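Sinder Baskets and Blocks
A small image set of woven baskets and painted blocks on a table

README, third revision

What this is

Sinder is a set of 564 still pictures of shallow woven baskets with small blocks in them. It was put together at Ulthorpe, in a spare workroom, for people who need plain pictures of open weave containers and what is inside them. The main uses we had in mind were sorting by color, outlining objects seen through or over a lattice, and checking whether a block is in one basket or another.

The set is small on purpose. It fits in one download and can be looked through by hand in an afternoon.

What is in the folder

images/ holds the pictures as JPEG files.
labels.csv has one row per block per picture.
baskets.csv has one row per basket per picture.
layouts.txt lists the 16 layouts and the short code for each one.
changes.txt lists what was fixed between revisions.
LICENSE is the full license text.

File names start with the layout code, then an underscore, then a running number. Numbers are not continuous. Pictures that were dropped during checking left gaps, and we kept the gaps so that older label files still match.

The baskets

All of the baskets are shallow and rectangular with rounded corners. The rim is a thick braid and the walls are an open lattice. They came from a housewares shop called Hukimdale, which sold them for bread and napkins. They were bought together, but they are hand woven and do not match exactly. One has a slight twist in the rim and rocks a little when you press on a corner. Nothing was done to correct it.

The baskets were brushed out before use and otherwise left alone. We tried oiling one to see if the weave would photograph better. It came out shiny, so it was set aside and is not in the set.

The blocks

The blocks are wooden cubes with a matte finish. They are small next to the baskets, so in most layouts there is a good deal of bare basket floor around them. The edges are slightly rounded. The paint has a few chips on the older blocks, and these were not touched up.

Color names in labels.csv are red, blue, green and yellow. We did not record shades. A block under the shadow of a rim has the same color name as a block in full light.

Layouts

Each layout is a short written instruction for how many baskets go on the table, where they go, and which blocks go in them. The person setting up the table read the instruction, placed everything by eye, and then moved things slightly between pictures. Nothing was measured with a ruler. If you need exact positions, this set will not give them to you.

Layouts 1 to 13 use one or two baskets. The remaining layouts use more, or have blocks standing on the table outside any basket.

The two-basket layouts with one block each are the ones most people ask for. They come in two forms, side by side and one behind the other. The second form is harder, since the basket closer to the camera looks larger and may run out of the picture at the bottom.

Columns in labels.csv

file: the file name without the folder.
layout: the layout code.
color: the block color.
place: near, far, left, right, or table. Near and far are used when one basket stands behind the other. Left and right are used when they stand side by side.
hidden: 0 if all of the block that faces the camera can be seen, 1 if part of it is behind a rim or wall.

Columns in baskets.csv

file: the file name without the folder.
place: same words as above.
cropped: 1 if any part of the basket is outside the picture.
contents: the color of the block or blocks inside, separated by a plus sign, or the word none.

A row for a near basket with a blue block and a row for a far basket with a red block together describe one picture. Join the two files on file and place.

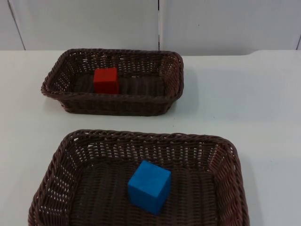
How the labels were made

Labels were written by one person and checked by a second, working from the pictures and not from the layout instructions. When the two disagreed, the picture was looked at again at full size. Most of the disagreements were over the hidden column, in cases where a rim just touched the lower edge of a block. The rule we settled on is that touching counts as 0 and covering counts as 1.

The Carhuamaca label viewer opens both CSV files directly. Any spreadsheet program will also work.

Suggested split

There is no official split. If you make your own, keep all pictures from a layout on the same side. Pictures in one layout are close to each other, and a random split will make your scores look better than they should. Our own trial runs held back almost 20 percent of the pictures.

Known problems

The table is white and the baskets are dark. Exposure was set for the table in the early layouts, so the inside corners of some baskets are quite dark.
Light through the lattice makes soft shadows that some outlining tools pick up as part of the basket.
There is only one style of basket. Do not expect results to carry over to wire, plastic or lidded containers.
The cropped column was added in the second revision, and a few rows from before that may still be wrong.

License and contact

You may use, change and share the pictures and labels for any purpose as long as you name the set. Send corrections through the issue page, with the file name and the row you think is wrong. Corrections are collected and go out with the next revision, usually in January.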